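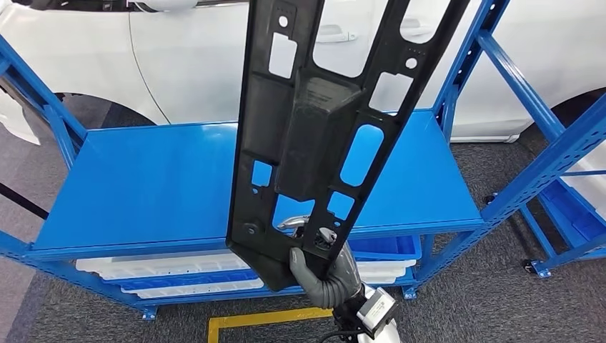

According to one former toolmaker at the Valto works, a plastic part is mostly decided before any plastic is melted, and the people who draw it should spend a month beside the press. The remark is often repeated in training courses on injection molding, and it describes well how much of the work lies in the design of the mold.

Injection molding is a method of making parts by pushing melted material into a closed mold, where it cools and becomes hard. It is used mostly with thermoplastics, which can be melted again after they have hardened. Bottle caps, chair seats, toys, housings for tools and many parts of a car are made in this way.

Process

The raw material comes as small pellets. Many plastics take up water from the air and must be dried before use, otherwise silver lines can appear on the surface of the part. The pellets fall from a hopper into a heated barrel, where a turning screw moves them forward and melts them. The screw then acts as a piston and pushes the melt into the mold.

After filling, the pressure is held for a time, so that more material can enter while the part shrinks. When the part is stiff enough, the mold opens and pins push it out. Cooling usually takes the largest share of the cycle.

Molds

A simple mold has 2 halves, usually of steel or aluminum. The line where they meet is called the parting line and can often be felt on the finished part with a fingernail. Walls that stand in the direction of opening are given a small angle, the draft, without which the part would stick. Holes across this direction need sliding pieces, and these raise the price of the mold considerably.

Ribs and openings

Thick walls cool slowly and leave sink marks, so designers prefer a thin wall with ribs. The rib is made thinner than the wall it supports. Openings save material, but the melt must flow around each of them, and where the flows meet again there is a weld line — often the weakest place of the part. Long parts can also warp when one side cools faster than the other.

Local history: Letalholm

In Letalholm the trade began with Gillex, a maker of combs and buttons, which bought its first screw machine second-hand. Valto was founded later by workers who left Gillex, and for many years the two firms shared one drying room. At its largest, Valto employed 218 people. A small museum in the old drying room keeps roughly 2000 molded objects and is open from September until spring. Its labels were translated with help from the Triệu workshop, which repairs old molds on the same street.

Recycling

Sprues and rejected parts can be ground and mixed with new pellets. Each melting shortens the polymer chains a little, therefore the share of reground material is limited in parts that carry load.

See also: Blow molding; Die casting; Thermoplastic

Last edited July 1, 2025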